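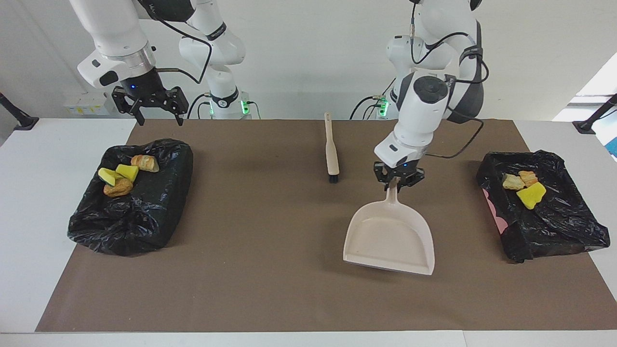
Dustpan held, brush still on the mat, bags on both sides.

Workshop Tips: Setting Up a Table-Sweeping Task for a School Robotics Club

Every fall our club picks a household chore for its two-arm project, and every fall someone says it will be easy. This time it was sweeping up and throwing away. I had doubts in September and I still have most of them. A person with a dustpan does this job in seconds. Still, if your club is set on the Bokham cleanup round, a few habits will save you some grief.

Pick the dustpan by its handle. The students wanted the cheapest one and I let them have it. Look for a handle the gripper can close on squarely, and check how far the pan twists when you push on one corner of the lip. If it twists in your hand, it will twist in a gripper.

Lay a plain mat. Ours is brown, and the light-colored tools show up well against it. Flatten the wrinkles by hand before each run, as a front lip will catch on a fold you can hardly see.

Line your bins before class and tuck the plastic down hard. Black bags are shiny, and I'm not convinced our vision code likes them. The Estov kit guide says any liner will do. I would test that – with your own lights on.

Use toy food. Mix flat wedges with rounded pieces, and don't let the team practice on the one shape that behaves.

Write down the failures too. Our log ran to 900 tries by winter break, and the first summary the students showed me left out every dropped brush.

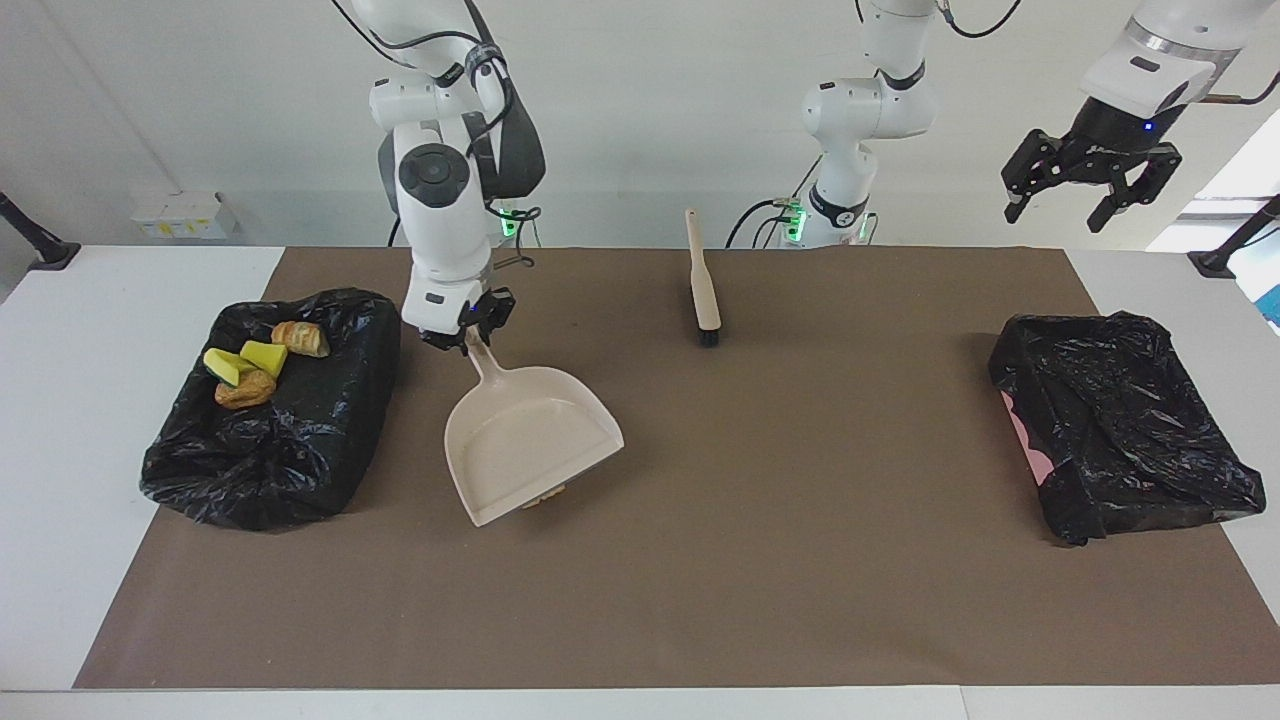 Marino wrote in to disagree: "We ran the same round and I think you're too hard on it. My students learned more from nine bad sweeps than from a month of line-following. Skip the bin liners for the first few weeks, though. Ours kept sliding."

Fair enough on the liners. I'm less sure about the rest. Nine bad sweeps teach you something if somebody looks at why they were bad, and in my club that takes a good deal of nagging.

One last tip, on storage: hang the brush by its handle so the bristles don't bend. A bent brush changes the sweep, and then you are tuning for the brush.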